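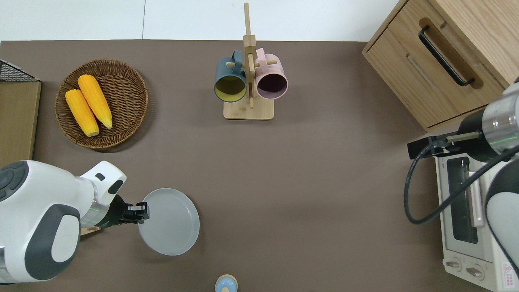

Figure 3. Tabletop with two robot arms and a round plate.

4.2 Episode threads after the broadcast

The Nonska board gave each episode of a series its own thread, opened by a moderator when the broadcast ended. We read 110 of these threads, all from series shown in a late-night slot, and noted when members posted and what they replied to. Threads with fewer than 12 posts were left out. 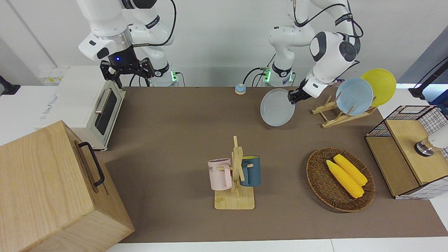 Figure 4. Plate held by its rim near a dish rack.

Most posts came within 90 minutes of the opening post. After that the talk slowed and changed. Early posts were short reactions to a single moment — a fight, a song, a line of dialogue — while later ones compared the episode with the manga or argued over the subtitles. Members who had missed the broadcast tended to join at this later stage and often asked for spoilers to be hidden.

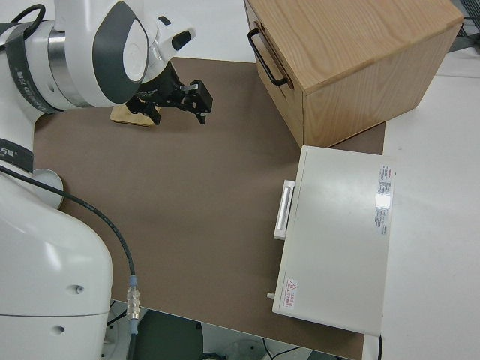 Spoiler rules were the most common cause of dispute. On Nonska the rule applied to anything not yet broadcast, so manga readers had to hide whole paragraphs. The smaller Rurkley board ran separate threads for readers and viewers, and we found fewer complaints there. It also had fewer members, which makes a direct comparison hard.

Some members disliked the split. They felt it kept the people who knew a series best away from newcomers.

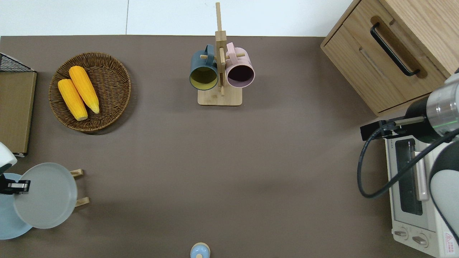 Gebhard Baumgartner wrote that he read both threads each week anyway, and that the readers' one was where he learned which chapters had been skipped.

Similar views appeared in the closing threads of two other series.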